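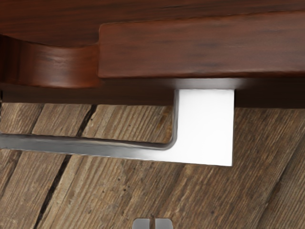

Slide 1. Wooden drawer front and top, reddish brown, rendered.

Home | Talks | Notes | Handouts | Contact

Print this page | E-mail this page

Speaker notes: Writing a household inventory before you need one
Tharun Nambiar, Brirnmont Library, evening talk

Slide 1
Wait for the door to close. Thank Regula Lehner for the room. Say the talk runs 30 minutes and questions come after.

Ask who has a written list of what they own. Let the hands go down before moving on.

Slide 2: What the list is for
Insurance claims, estates, moving. Same list does all three. Most people try to write it after a fire or a burst pipe, from memory, and memory skips the insides of things. They remember the dresser and forget what was in it.

Tell the Ambrose Street story. Kam-wah Chou's first list had 11 lines. Her second, made room by room with every drawer pulled out, had 1,027. Pause here. People usually laugh.

Slide 3: How to go through a room
Start at the door and go left. Finish one piece of furniture before touching the next. Write the item, where you got it, the year, and what you paid. If you don't know the price, leave it blank. Do not guess.

Socks and spoons go down as one line each. Anything over 100 dollars gets its own line.

Slide 4: Papers
Receipts in one envelope per room. Serial numbers copied onto the list. Jörg Reuter asked last time about inherited pieces with no receipt. Answer: write down who had it before you and get a written appraisal if it matters.

Slide 5: Where to keep it
One copy outside the house. A relative in another town is fine. Mine is with Wai-kit Ho in Drernotley.
Look it over every April. Cross out what you sold.

If time is short, skip slide 4 and point to the handout.

Questions. Repeat each one into the microphone, the back rows can't hear. Blank forms are on the table by the exit.

Last updated: April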